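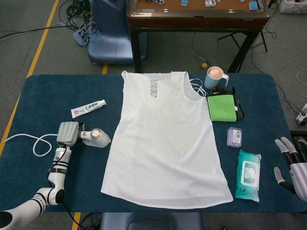
Crafts > Sewing & Mending > Interviews

The woman who unpicks other people's quilts

214 shares | 17 comments

The owner of Rahman Quilt Repair would like it known that she didn't set out to fix quilts. She set out to make one, a queen-size double wedding ring, in a July long enough ago that she prefers to call it "the first July." She got as far as the second ring.

"I'm very good at taking things apart," she says. "It took me years to see that people would pay for that."

Her shop is up a flight of stairs in Witberg, over a place that sells fishing tackle. Customers regularly arrive in the wrong one with an armful of patchwork, and the tackle people send them up without looking up from the counter. She asked me not to print her name, on the grounds that everyone calls her Rahman anyway and she has given up telling them it was the previous owner.

Most of what comes through the door is family stuff. Somebody's grandmother made it, somebody's dog slept on it, somebody's husband put it through a hot wash to be helpful. She doesn't blame the husbands. "The husbands at least confess. The ones I worry about are the people who tried to fix it with iron-on tape and then tell me it came that way."

Iron-on tape gets a good ten minutes. I'll spare you most of it. Her position is that it should be sold from behind a counter, like cold medicine. The glue soaks through to the batting and goes hard, and then you have a quilt with a cracker in it.

I ask how she decides whether something can be saved. She pulls a corner of a faded Log Cabin across her knees and pinches it.

"If the fabric next to the hole is fine, I can patch the hole. If the fabric next to the hole is also thinking about being a hole, we need to have a talk." The talk, apparently, is where people cry. She keeps tissues by the button jars and has learned to say nothing until the second one.

Her biggest job so far was a hexagon quilt, all paper pieced, with 1,159 hexagons in it. She knows the number because the maker had written it on the back in laundry pen, with an exclamation point. Of those, 457 had to be replaced, nearly all of them the same brown print. Old browns are famous for it – the dye eats the cotton – and this maker had been very fond of brown.

"I sent the family a note when I was halfway. They wrote back asking if I could hurry, as there was a wedding. I wrote back asking if they had considered a toaster."

Did it make the wedding? "It made the baby shower."

She does nearly all of it by hand, sitting by the window with a thimble she describes as ugly but loyal. There is a machine, a secondhand Bistivo that weighs as much as a calf and sews only forward. It gets used for bindings when she's in a bad mood. The newer one, bought on a friend's advice, went back in the box after it beeped at her.

Thread is where she becomes almost religious. She uses cotton on cotton, and a shade darker than you'd think, as a light stitch shows up from across the room and a dark one sinks in. She buys old shirts at yard sales for patches, looking for cloth that has already been washed 100 times and has done all the shrinking it's going to do. New fabric on an old quilt, she says, looks like a new tooth.

I wonder aloud whether any of this makes her want to finish her own. The wedding ring quilt is in a pillowcase on top of the closet, she admits, and she took it down last winter to see how bad it was.

"It was worse. I'd been remembering it as charming." Every seam in the first ring is off by a thread or two, which sounds like nothing until you go all the way around and the ends miss each other entirely. She thought about unpicking it. Then a customer came up the stairs with a Prurkex crib quilt, one of those mail-order kits with the pattern printed right on the cloth, and she had a paying excuse to put it away.

The kit quilt was on the frame during my visit. Someone had stitched a duck in the wrong place and then, rather bravely, stitched it again in the right place, so there were 2 ducks where the pattern called for one. The customer wanted the torn border mended and had asked what could be done about the extra duck.

"I told her I'd charge her double to remove it," she says, threading a needle on the first try. "She's keeping the duck."

17 comments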